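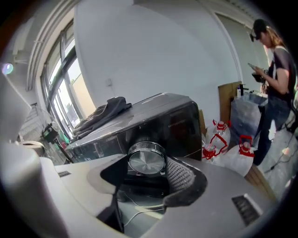 Can a machine do the wiping down and putting away at the end of a shift?

Some of it. The Stondano Vurkley arm will pick up a cloth, wipe a flat or gently curved casing and put the cloth in a bin. It will not tidy a room it has never been shown.

Products > Handling > Light chores > Vurkley arm

Overview Specification What it can do Spares Contact

The Vurkley is a single arm on a wheeled base, sold for small workshops and large utility rooms. It runs from an ordinary wall socket. Reach is 59 cm from the shoulder and the rated load at full reach is 2000 g.

Chores it handles now: wiping casings and worktops, lifting boxed goods from a shelf, sorting empty bottles by size.

Chores it does badly: folding cloth, coiling thin cable, and anything clear or glossy. Large plastic water jugs lying on their sides on the floor are a fair test. The handles suit the jaws, but clear walls confuse the depth sensor, and a full jug is over the load limit. Shiny black casings give it trouble in daylight from a window. We suggest drawing a blind or running the job in the evening.

Cardboard sheets leaning on a wall should be moved by hand before the base is driven past.

Teaching a new chore takes 30 demonstrations on the same object. A different object of the same kind usually needs more. Someone should stay in the room while a new chore is being run.

Supplied with base, arm, two sets of jaw pads and a mains lead. Order code 3306. Orders placed in March ship from the Favunton depot.

Related items
Ticona soft jaw pads, pair
Ticona cloth bin, wall fixing
Vurkley replacement wheels
Stondano depth sensor cover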